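## 5. Wrist Camera Set-Up, Vasa Sorting Cell

Complete this section in the simulator before switching the cell to live picking. The stem must be in view at the approach pose. 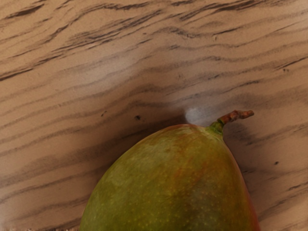 Sarla Awasthi asks that the stem check be run again after every change of gripper pads, as the pad thickness shifts the approach height. Her request applies to both the simulated and the live cell.

1. Set the cell to HOLD and load the mango test file.
2. Move the arm to the approach pose. The wrist height above the work surface is 285 mm.
3. Set the exposure to 1000 microseconds. Leave auto exposure off.
4. Open the stem finder and set the score limit to 82.
5. Run the finder 5 times without moving the arm. Every run must return a stem point.
6. Save the pose as APPROACH_1.

**Note:** Wood grain can return false edges. If the finder marks the surface, narrow the search area - do not lower the score limit.

**Note:** A fruit that is only partly in view can still pass step 5. The grasp center is taken from the second pose, see 5.2.

**CAUTION:** Do not jog the wrist below the approach height with the finder running. The arm does not stop on a lost stem point.

If step 5 fails, clean the lens cover and repeat from step 2.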